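Enseñar a un brazo a entregar flores (o cómo perdí la paciencia y luego la recuperé)

21 de noviembre de 2020

Llevaba semanas prometiendo una entrada sobre el taller y por fin me siento a escribirla, con un café al lado y los hombros hechos polvo. Los hombros tienen su explicación: me he pasado casi todo el mes moviendo un brazo robótico con unos mandos, y eso de «mover» suena muy cómodo hasta que lo haces tres horas seguidas con los codos en el aire.

Para los que llegáis nuevos: en Skernasside tenemos un grupo pequeño que se junta a cacharrear con manipulación, y el proyecto de este otoño se llama Grorano (no preguntéis por el nombre, salió de una noche larga). La idea es que el brazo aprenda a coger un ramo, dejarlo en un sitio marcado y también dárselo a una persona en la mano. Nada de programarle la trayectoria punto por punto. Se lo enseñamos nosotros, una y otra vez, y de todas esas repeticiones sacamos el modelo.

¿Y por qué flores? Pues porque empezamos con cubos, como todo el mundo, y a los cubos se les coge manía enseguida. Un cubo lo agarras igual por aquí que por allá. Un ramo tiene una parte por donde se puede apretar y otra por donde no, pesa mucho más de un lado que del otro, y las hojas se meten por medio justo cuando crees que ya lo tienes. ¡Es un objeto malísimo! Me encanta.

La entrega en mano es lo que más me ha costado, con diferencia. Cuando tú le das algo a alguien no piensas en cuándo abres los dedos: notas el tironcito y sueltas. Con los mandos no notas nada. Tienes que mirar la mano del otro, decidir que ya está, y abrir. Si abres pronto, ramo al suelo. Si abres tarde, la otra persona tira, tú te asustas, das un respingo y el brazo también lo da, porque hace exactamente lo que haces tú. Y ese respingo queda grabado en la demostración, claro. 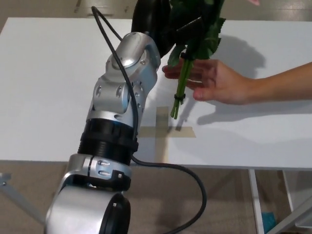
Una mano esperando y unos tallos todavía bien agarrados. Mi momento de más nervios.

Al principio yo acercaba el ramo como si fuera a clavárselo a alguien. Muy rápido y muy recto. Mackenzie McKinnon, que tiene una paciencia infinita, me dijo que probara a pararme un segundo antes de llegar y dejar que fuera la persona la que recorriera el último trozo. Mano de santo. Desde que lo hago así la gente se relaja, estira los dedos con calma y yo tengo tiempo de ver lo que pasa. Además, esa pausa se la lleva aprendida el modelo, y un brazo que se para un instante antes de darte algo resulta bastante más educado que uno que no.

También probamos la otra manera, la de guiarlo a mano: pones el brazo en modo blando, lo coges por la muñeca y lo llevas tú por donde quieres. Es mucho más agradable, se siente todo, y los movimientos salen redondos. Lo malo es que tu brazo y tu cabeza se meten en lo que ven las cámaras, y luego el modelo aprende de unas imágenes en las que siempre hay un señor (yo) tapando media mesa. Para ensayar un gesto me sigue pareciendo lo mejor — lo guío un par de veces a mano, veo por dónde pasa la muñeca y después lo repito con los mandos. Pero para grabar, mandos.

La otra mitad de la tarea es dejar el ramo tumbado sobre la cruz de cinta. Parece la parte fácil y lo es, más o menos, si te olvidas de los dedos. La posición del brazo la clavas pronto. Los dedos son otra historia: tú cierras el puño tan tranquilo y allí uno se queda tieso mientras los demás se doblan, o aprietas de más y te comes una hoja. Yo he acabado bajando despacio, apoyando los tallos contra la mesa y abriendo solo cuando el peso ya no cuelga de ningún sitio.

Números, que luego me los pedís. Nos propusimos 300 demostraciones entre las dos tareas y hemos llegado a 438, de las que tiramos 42. Tirar cuesta, ¿eh? Cada una es un rato de tu vida. Pero si la entrega te ha salido con respingo y la dejas dentro, el modelo se aprende el respingo con el mismo cariño que todo lo demás. Mi regla es borrar en caliente, nada más terminar, sin volver a verla. Si la vuelvo a ver le encuentro excusas.

Una cosa que cambiaría: las sesiones largas. Revisando las curvas se nota perfectamente a qué hora me canso, las trayectorias se vuelven más cortas y más brutas. La semana que viene quiero hacer turnos más breves y que cambiemos de operador a menudo, así de paso hay estilos distintos en los datos. Alguien me dirá que mezclar estilos es mala idea. Puede ser. Con los cubos nos fue bien.

Y tengo pendiente variar más la orientación del ramo. Casi siempre lo dejo con las flores hacia la derecha, porque es lo que le sale natural a la muñeca, y sospecho que el modelo se va a creer que es una ley de la física.

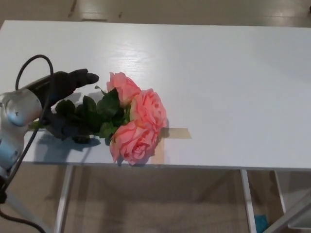 Sauerland comenta: Nosotros mezclamos operadores y al principio fue un desastre, cada uno soltaba en un momento distinto y el modelo se quedaba dudando con los dedos a medio abrir. Lo arreglamos acordando entre todos cuándo se suelta y dejando libre lo demás. ¿Grabáis también la fuerza o solo las posiciones?

Respondo por aquí, que me lo preguntan también por correo: de momento solo posiciones e imágenes. Lo de acordar el momento de soltar me lo apunto, lo hablamos en la próxima sesión y os cuento cómo queda.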